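Search products Search Go

Plindeo Burcombe Mid running shoe

We've been waiting for the Burcombe to come back since last winter, and it's here! Plindeo have kept the shape everybody liked, changed the bit at the heel that plenty of people didn't, and added a winter version with a thicker upper (that one follows in December).

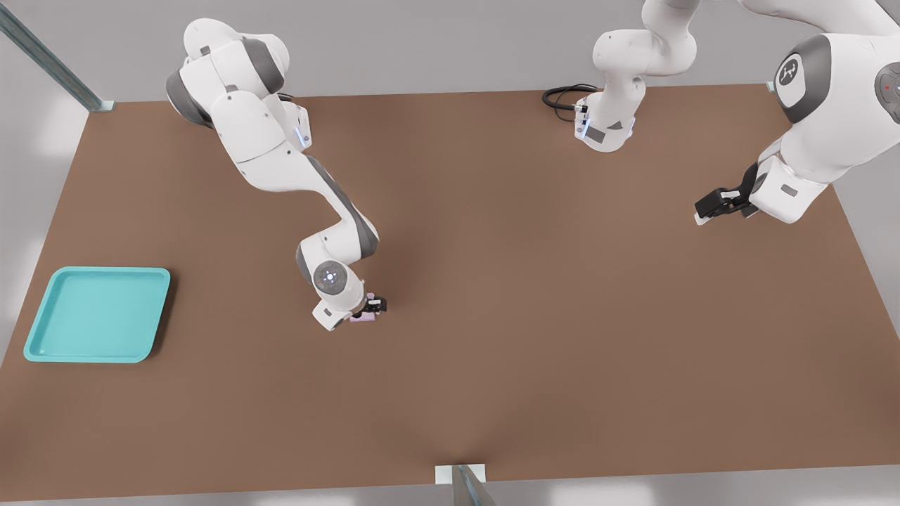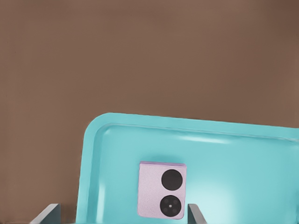
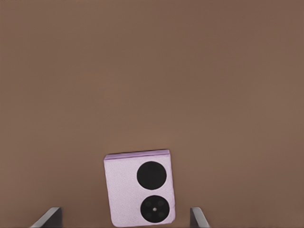

A customer in our Akbari shop told us the old Burcombe was the only shoe that never rubbed her little toe, and could we please make sure they hadn't narrowed the front. They haven't. The toe box is as roomy as before, and if you have wide feet there's a wide fitting in every full size.

The big change is underfoot. The foam is softer at the heel and a touch firmer under the ball of the foot, so it feels lovely at an easy pace but doesn't go mushy when you pick things up. I took mine out along the canal and up the hill behind the Amier track, and the grip on wet tarmac was a real step up from the last pair. Mud is another matter – the lugs are shallow, so stick to roads, towpaths and dry gravel.

Weight: 300 g per shoe in the middle sizes
Laces: flat, with 2 spare eyelets at the top for a heel lock
Upper: knitted mesh, padded tongue stitched down on both sides
Insole: comes out, so your own will fit
Colours: slate, rust, or black all over

How long do they last? My previous Burcombes did 700 km before the tread wore smooth under the big toe, and I still wear them for walking the dog. Heavier runners may get less, and so will anyone who drags their heels (guilty).

Sizing is true for most people. If you're between 2 sizes, go up, particularly if you like a thick sock. The tongue is well padded and takes up a little space until it beds in, which took me a couple of short runs.

Wash by hand in cool water, take the insoles out and stuff the shoes with newspaper overnight. Please keep them off the radiator!

Orders for the slate and rust colours go out from 23rd September. Black is in stock now.

Contact us | Delivery and returns | © Akbari Running | Back to top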